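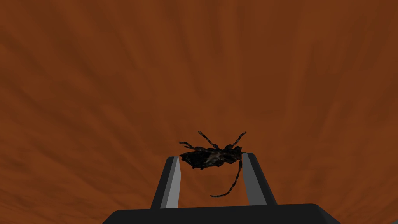 Not every slow worm wants rescuing, the warden at Onder told me before I'd even got my coat off, and most of the ones people bring in should have been left where they were. "They find one under the compost lid and panic," she said. "Then it's in a bucket, poor thing, and I'm driving it back!"

I'd come to Onder to ask about moving slow worms off building plots (my own garden has a few, so I was nosy). The big job last year was Wunderlich, the old allotments, where her team shifted 169 of them to a bank at Hellau. I asked how you catch that many. Roofing felt, apparently, laid out flat and checked early, before they've warmed up.

"You lift it gently and you never, ever grab the tail," she said. They'll drop it, and it won't grow back properly.

So do they settle? She pulled a face. "Some do. I counted 10 under one sheet in the autumn and I was over the moon. Ask me again when they wake up."

It's all quiet in January, of course, with the lot of them underground. She's spending it cutting new felt, and she gave me two pieces to take home.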